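**Drasside Household Skills Programme: progress report to the Janevski Fund**

Reporting period: second half of the grant year, to the end of March

Prepared by Annick Marchand, Programme Manager

## 1. Summary

The programme offers free evening classes in mending, laundry care and basic tailoring to residents of Drasside and the neighbouring parish of Standel. During the period we ran 17 courses, one more than was set out in the grant agreement. Total attendance across all sessions was 752. Spending remains within budget, although the balance between headings has changed and we ask the Fund to note the revised figures in section 4.

## 2. Delivery

Courses in Drasside took place at the Drinow Centre as planned. The Standel courses began five weeks later than intended, owing to the late completion of heating repairs at the parish hall. The missed sessions were added to the end of the term and all learners who had enrolled were offered a place on the new dates. Four withdrew.

The beginners' mending course continues to be the most requested. It covers sewing on buttons, closing a split seam, patching at the knee and elbow, and turning up a hem by hand. In response to comments from the first half of the year, the hem session has been moved from week two to week five. Tutors report that learners now reach it with steadier stitching and need less individual help.

A new short course on the care of clothing was introduced in the autumn. It deals with washing symbols, stain removal, the storage of woollens, and the cleaning and reshaping of hats and caps. Take-up was modest at first and improved once the course was moved to a 6.30 pm start.

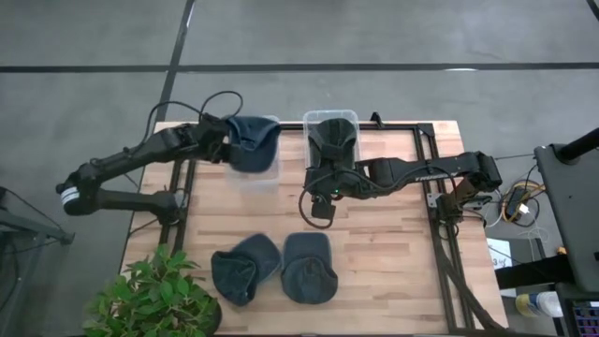 The tailoring course remains the most difficult to staff. Kirsten Poirier taught both groups until the new year, when she reduced her hours. A second tutor has been appointed for the Standel group and will be in post for the summer term. In the meantime the two groups were taught together at Drasside, with travel costs met from the contingency.

## 3. Learner feedback

Feedback forms were issued at the final session of each course. Most learners rated the teaching as good or very good. The following points were raised more than once:

- the lighting in the upstairs room at the Drinow Centre is too weak for dark thread;
- handouts should be printed in larger type;
- learners would welcome an intermediate mending course.

Daylight bulbs have been fitted upstairs. The handouts are being reset in larger type for the summer term. We have not yet been able to plan an intermediate course and would wish to discuss this with the Fund before committing any tutor hours.

## 4. Finance

Tutor fees were lower than forecast because of the delayed start at Standel. Materials were higher, chiefly through the price of cotton drill and interfacing. We have moved £1,000 from tutor fees to materials, as permitted under the grant terms. Room hire for the period came to £1,725, in line with the budget. A full statement of accounts will follow with the annual return.

## 5. Next period

The main tasks before the next report are to complete the handover of the Standel tailoring group, renew the room hire agreement with the Drinow Centre, and replace two of the older sewing machines. Quotations for the machines have been requested.

We would be grateful for the Fund's written agreement to the revised budget before the start of the summer term.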